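Why Does Cloth Get Wrinkles?
A page for young readers, by Nelli Kiiskinen

Take a T-shirt from your drawer and put it on the table. Is it flat? Probably not. It has small hills and valleys. 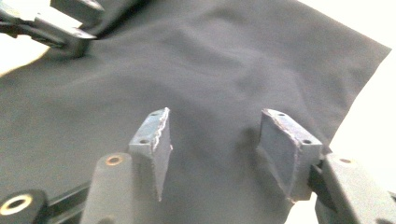

These hills and valleys are called wrinkles. Big ones, which we make on purpose, are called folds. A dark gray cloth can have them, a white one can have them, and your bed sheet has them every morning. Paper can get wrinkles too, but cloth is much softer, so it bends more easily.

What is cloth made of?

Look very closely at a piece of cloth, with a magnifying glass if you have one. In many cloths you will see thin threads. Some go up and down, and others go from side to side, over and under, over and under. We say that such cloth is woven. Other cloth, for example the cloth of a T-shirt, is knitted. It is made of many small loops which hold each other.

Every thread is made of fibers, and fibers are thinner still. Cotton fibers come from a plant. Wool comes from sheep. Polyester is made in a factory.

Why does it bend?

The threads in a cloth are not glued together. They can slide a little, and they can turn a little. When you push the cloth from two sides, it has no room to stay flat, so it goes up and makes a hill. Between two hills there is a valley.

You can see this best when the light comes from one side. The top of the hill looks brighter and the valley looks darker, although the color of the cloth is the same everywhere. Artists know this very well. When they paint a curtain, they paint the light and the shadow.

Why do some wrinkles stay?

Cotton fibers like water. When they get wet, the fibers become soft and can move into a new shape. Then they dry, and they keep this shape. If the shirt was in a ball when it dried, it stays wrinkled. Polyester takes in very little water, so it often comes out of the wash almost smooth.

An iron uses heat, and many irons use steam too. The heat and the steam make the fibers soft again, and the heavy iron presses them flat. Please don't try the iron alone. Ask a grown-up.

Try it: the hill game

You need a dish towel, a smooth table and a lamp.

1. Put the towel on the table and make it flat with your hands.
2. Put one hand on the left side and one hand on the right side.
3. Push your hands slowly together. Where does the first hill come?
4. Switch on the lamp and hold it low, beside the towel. Look for the shadows.
5. Now pull two corners which are opposite each other. The wrinkles will run in a slanting line from one corner to the other. This slanting line is called a diagonal.

Do it again with a thick bath towel. Are its hills bigger or smaller?

A question from a reader

Sunita Rawat, age 7, wrote to us: "Why does my scarf have no wrinkles when I keep it in a ball?"

Dear Sunita, maybe your scarf is made of wool. Wool fibers are curly, like small springs. When you open the ball, the springs push back and the scarf becomes smooth again. Look at the little label on the edge and you will find the name of the material there.

New words

Fiber: a very thin hair from which thread is made.
Woven: made of threads which cross over and under.
Knitted: made of loops.
Diagonal: a slanting line, for example from corner to corner.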